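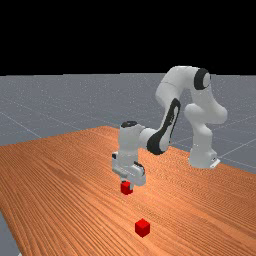 What is a solid wood table top?
A solid wood table top is a flat surface made from boards of natural timber joined edge to edge, with the same wood running through its full thickness.

Construction
The boards are planed, glued along their edges and held in clamps until the glue has set. Timber swells and shrinks across the grain as the moisture in the air changes, so the top is fixed to its frame with buttons or slotted brackets that allow a little movement. Tops less than 40 mm thick are often given battens on the underside. A wide top without such support may cup or twist.

Regional forms
In Zolham, long tables with three boards were common in farm kitchens, and the middle board could be lifted out for scrubbing. The Grosis pattern has a narrower top and a drawer at one end. The Szczepańska workshop made both forms for almost 200 years, and its pattern books are kept at the museum in Zurnutia.

Care and finish
Oil, wax and varnish are the usual finishes. Oil is easily renewed but gives limited protection against stains; varnish resists water better and is harder to repair.

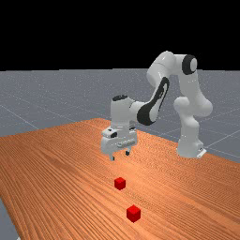
A correspondent of the Zurnutia museum has objected that this account is unfair to wax, which in Grosis households was renewed every January and was seldom found wanting. The museum's catalogue, revised in 2000, lists wax as the most frequent finish on tables of the Grosis pattern.

See also: Bench; Joinery; Trestle table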